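Rechercher dans le guide Rechercher Effacer

Guide de mise en service Noltilby pour restaurants
Section 4 : plan de salle, services et réservations

Par Graziella Sartori
Mis à jour en mars 2022

Cette section s'adresse au responsable de salle ou au gérant qui ouvre le compte de l'établissement. Elle suppose que la section 3 est terminée : l'adresse est validée, les horaires d'ouverture sont saisis et au moins un poste est connecté au compte. Prévoyez une heure pour un restaurant d'une seule salle. Les réservations en ligne restent fermées tant que l'étape 4.5 n'est pas faite, vous pouvez donc enregistrer et revenir plus tard.

4.1 Créer la salle

1. Ouvrez le menu Établissement, puis Salles.
2. Touchez Ajouter une salle et donnez-lui un nom court (Salle, Terrasse, Étage, Comptoir). Ce nom apparaît sur les tickets et dans les courriels envoyés aux clients.
3. Indiquez si la salle est intérieure ou extérieure. Les salles extérieures peuvent être fermées d'un geste depuis l'écran de service.
4. Touchez Enregistrer.

Remarque : un compte Noltilby accepte 8 salles au maximum. Une salle supprimée est conservée dans l'historique, mais ne compte plus dans cette limite.

4.2 Placer les tables

1. Dans la salle créée, touchez Modifier le plan.
2. Choisissez une forme dans la barre de gauche : ronde, carrée, rectangulaire ou ovale.
3. Faites glisser la forme à son emplacement, puis saisissez le numéro de table. Deux tables d'un même établissement ne peuvent pas porter le même numéro, même si elles se trouvent dans des salles différentes.
4. Renseignez les couverts minimum et maximum. Le minimum sert à éviter qu'une grande table soit attribuée à deux personnes un soir complet.
5. Cochez Combinable si la table peut être rapprochée d'une autre, puis sélectionnez les tables voisines concernées.
6. Répétez l'opération pour chaque table et touchez Publier le plan.

Les dimensions à l'écran sont indicatives. Le logiciel n'en tient pas compte pour l'attribution, il ne lit que les couverts et les combinaisons. Si vous agrandissez une table sur le plan sans modifier ses couverts, rien ne change pour les réservations.
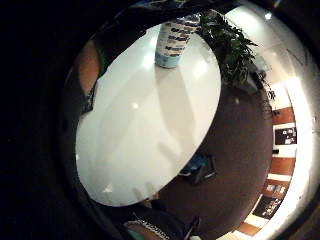

Table ovale à plateau blanc.

Pour les tables ovales et rondes, le nombre de couverts maximum est celui que vous acceptez réellement en service, assiettes et verres posés. Beaucoup d'établissements saisissent un couvert de trop et s'en aperçoivent le premier samedi chargé. La valeur se corrige à tout moment, mais les réservations déjà confirmées gardent l'ancienne.

Attention : Publier le plan remplace immédiatement le plan en cours sur tous les postes. Ne publiez pas pendant un service. Les tables occupées dont le numéro a changé passent dans la liste Sans table et doivent être replacées à la main.

4.3 Définir les services

Un service est une plage pendant laquelle vous acceptez des clients : déjeuner, dîner, brunch. Chaque service a ses propres règles.

1. Ouvrez Établissement, puis Services.
2. Touchez Ajouter un service et saisissez l'heure de la première et de la dernière arrivée. La dernière arrivée n'est pas l'heure de fermeture de la cuisine ; laissez l'écart qui convient à votre carte.
3. Choisissez l'intervalle entre deux arrivées (15 ou 30 minutes).
4. Saisissez la durée moyenne d'un repas, par taille de groupe. Les valeurs proposées par défaut conviennent à une carte classique. Pour un menu dégustation, augmentez-les.
5. Dans Cadence cuisine, indiquez le nombre de couverts que la cuisine peut lancer par intervalle. Demandez ce chiffre au chef.
6. Sélectionnez les salles ouvertes pendant ce service.

Remarque : si deux services se chevauchent, le logiciel affiche un bandeau orange et applique les règles de celui qui a été créé en premier. Modifiez les heures jusqu'à ce que le bandeau disparaisse.

Les services saisonniers se créent de la même façon, avec une date de début et une date de fin. Pour une terrasse qui ferme en octobre, créez le service terrasse avec sa date de fin dès maintenant. Les clients ne pourront pas réserver au-delà.

4.4 Relier la caisse et l'imprimante

Le module Enura fait le lien entre Noltilby et la caisse. Il est fourni avec l'abonnement complet. Les caisses Uçar sont prises en charge directement ; pour les autres modèles, voir l'annexe B.

1. Vérifiez que la caisse et le poste de réservation sont sur le même réseau.
2. Sur la caisse, ouvrez Réglages, Connexions, puis notez le code de jumelage affiché. Il reste valable 900 secondes.
3. Sur le poste, ouvrez Modules, Enura, et saisissez le code.
4. Attendez le voyant vert. Le premier échange peut prendre plusieurs minutes si la carte contient beaucoup d'articles.
5. Comparez les numéros de table des deux côtés. Ils doivent être identiques, zéros initiaux compris : la table 04 et la table 4 sont deux tables différentes pour la caisse.
6. Lancez Imprimer un ticket d'essai.

Enura transmet jusqu'à 2 000 articles de carte. Au-delà, les articles supplémentaires sont ignorés sans message sur la caisse. Supprimez les anciennes cartes de saison et les vins épuisés avant de jumeler.

Si le ticket d'essai ne sort pas :

- contrôlez le papier et le capot de l'imprimante ;
- vérifiez que le port indiqué dans Enura est 2504 (le champ affiche parfois « 2,504 » sur les postes réglés en anglais, la valeur est la même) ;
- éteignez l'imprimante, attendez dix secondes, rallumez-la ;
- recommencez le jumelage avec un nouveau code.

Attention : ne débranchez pas la caisse pendant le premier échange. Une carte transmise à moitié doit être effacée puis renvoyée en entier.

4.5 Ouvrir les réservations en ligne

1. Ouvrez Réservations, puis En ligne.
2. Fixez le délai minimum (par exemple deux heures avant l'arrivée) et le délai maximum (par exemple 60 jours).
3. Indiquez la taille de groupe au-delà de laquelle le client doit téléphoner.
4. Rédigez le message de confirmation. Limitez-vous à l'adresse, au délai de retard toléré et aux conditions d'annulation.
5. Si vous demandez une empreinte bancaire, activez Ridov dans Modules et suivez les écrans. La vérification du compte doit être terminée avant de passer à la suite.
6. Passez le bouton En ligne sur Ouvert.

Faites ensuite une réservation d'essai depuis un téléphone qui n'est pas connecté au compte. Elle doit apparaître sur l'écran de service avec une table attribuée. Annulez-la depuis le lien reçu par courriel et vérifiez que la table se libère.

Remarque : les allergies saisies par le client s'affichent en rouge sur la fiche et sur le ticket cuisine. Elles ne remplacent pas la question posée à table.

4.6 Groupes et privatisations

Une privatisation bloque une salle entière pour un service.

1. Dans l'agenda, touchez la date, puis Privatiser.
2. Sélectionnez la salle et le service.
3. Saisissez le nom du contact, le nombre de convives et l'acompte demandé.
4. Choisissez Option ou Confirmé. Une option expire d'elle-même à la date que vous indiquez, et la salle redevient réservable.

Si des réservations existent déjà dans la salle, leur liste s'affiche avant validation. Déplacez-les ou contactez les clients ; le logiciel n'annule rien de lui-même.

Pour une reprise de données depuis un cahier ou un tableur, écrivez à Rowena Rivera, service d'installation, en joignant le fichier et le nom de l'établissement tel qu'il figure sur le compte.

Suite : section 5, droits du personnel et codes d'accès.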